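Putting winter bedding away

By the second half of April most of us in the Bañuelos buildings have turned the heat off, and the heavy comforters and coats start showing up in the laundry room. The big machines get busy and tempers get short, so this month's household page is on washing and storing winter things. Getsemaní Cisneros worked at the Jokach dry cleaner for 16 years and went over the list before we printed it.

Read the care tag first. If the tag has faded past reading, treat the piece as delicate: cold water, mild soap, low spin. Polyester filling can usually go through a home machine if the drum is big enough. A full-size comforter should have room to move when you push down on it. If you have to pack it in, take it to the large front loaders at the far end of the room.

Use less soap than you think. Getsemaní says most of the stiff, gray-looking blankets she saw at the counter had old detergent in them, and a second rinse with nothing added fixed them. Skip fabric softener on anything padded.

Close all zippers and snaps on coats and turn them inside out. Empty the pockets. Last spring a pen went through the dryer on the Kurnadora Street side and marked three loads before it was found.
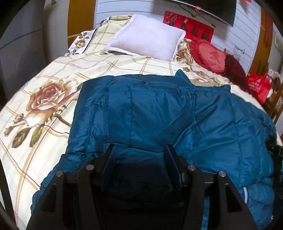
Rose-print bedding and cushions.
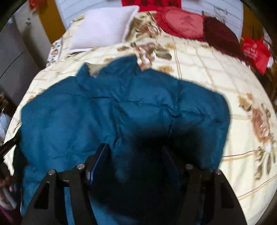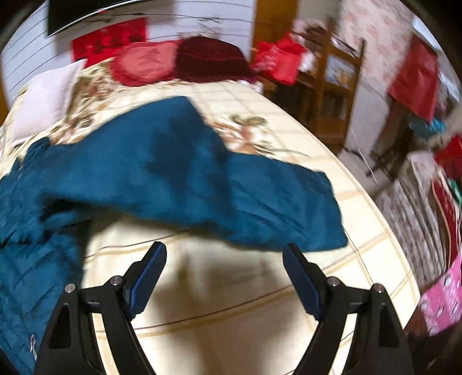
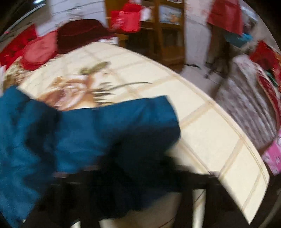
How do I know when a comforter is dry enough to store?
Take it out of the dryer, let it cool for an hour, and then squeeze the thickest part between your hands. If the middle feels cool or clumped compared with the edges, it needs more time on low. Leave it over a rack or a spare bed overnight before you fold it.

Dry padded things on low with a couple of clean tennis balls, and stop the machine every so often to break up lumps by hand. High heat can melt the shell of a nylon coat. Wool blankets should stay out of the dryer and lie flat on a towel.

For storage, cotton bags or an old pillowcase work well. Plastic bins are fine in a dry closet but a poor choice in the basement lockers, which were damp again this winter. Vacuum bags save space, though down that stays pressed flat for months may not come all the way back. Put a slip of paper in each bag saying what is inside. Cedar blocks can be sanded lightly when the smell fades.

If you are giving bedding away, the Cetville shelter takes clean blankets and twin comforters at the side door until 5 p.m. They cannot take pillows or anything with a torn seam. Coats go to the rack in the front hall.

The large washers are open until 11 p.m. through the end of the month. Please set a timer and move your load when it finishes. The sign-up sheet is on the laundry room door, one slot per apartment per evening.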